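Ticket: Dradero router drops the kitchen every evening
Opened by: Müzeyyen Güneş
Status: Open, waiting on customer

Hi all, me again (same account as the ticket about the guest password, that one's fine now, thank you!). I'm going to write down everything I've tried so we can skip the part where I unplug it and plug it back in.

The setup is a Dradero router in the hallway closet and a Kudport extender in the kitchen, on top of the fridge. Internet comes in from Tutberg on the 600 plan. In the hallway and the bedroom everything is great, I get close to full speed on my laptop. In the kitchen it's great too, until dinner time, and then every device in there falls off at once. The extender light goes from solid to blinking, stays that way for almost 17 minutes, and then it all comes back like nothing happened. I timed it with the oven clock, so don't hold me to the second.

What I did so far:

Restarted the router and the extender, router first. No change that evening.

Moved the extender from the top of the fridge to the shelf by the window. I really thought this was it, because we had two good evenings in a row and I was telling everybody. Then it dropped again right in the middle of a call with my mother.

Updated the firmware on the router. The app says it's current. The extender doesn't show up under updates at all, only under devices, and when I tap it I get a gray page with a spinning circle. Is that normal?

Turned off the microwave for a whole evening (cold supper, big complaints). Dropped anyway.

Asked the Tóths next door if theirs goes out too. It doesn't, but they have a different provider, so I don't know how much that tells you.

Kitchen is one long room with a gray wood-grain counter and terracotta tile, and there's one plaster wall between it and the hall. No brick, no metal cabinets.
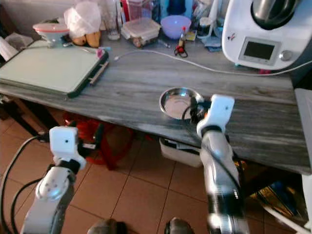
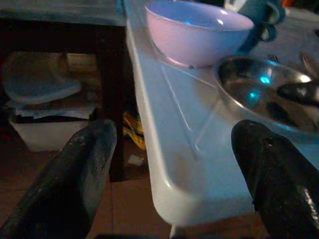 Adelmo Negri: Thanks for all the detail, Müzeyyen, that saves us a lot of back and forth. The blank page for the extender is not normal, and I think it's our first clue. When that page won't load, the router usually can't reach the extender's settings even though it's still passing traffic through it. Then the router changes to a quieter channel during the busy hours, the extender misses the message, and it goes looking for the network again from scratch. Can you open the Wi-Fi page, switch the channel from Auto to a fixed one, and leave it for a few evenings? Please also check whether "night optimize" is on.

Oh, that makes so much sense! OK, I went in and night optimize was on. I have never touched that in my life, so I guess it came with the update. I turned it off and set the channel to 4, but the app gave me a yellow warning that it "may overlap with nearby networks." Should I care? I left it alone for now because I didn't want to change two things at once.

Adelmo Negri: Good call leaving it. The warning is right, 1, 6 or 11 would be cleaner, so let's use 1. Speed might dip a little on the older devices. After that, hold the reset button on the extender until the light turns white, and add it again through the app.

Set to 1. The reset took me three tries, because my light goes more of a pale blue than white, but it paired. And the extender page loads now! It wants an update, so I've started that. It's 5:40 and people are about to get hungry, so I'll leave everything running through dinner and post what the light does.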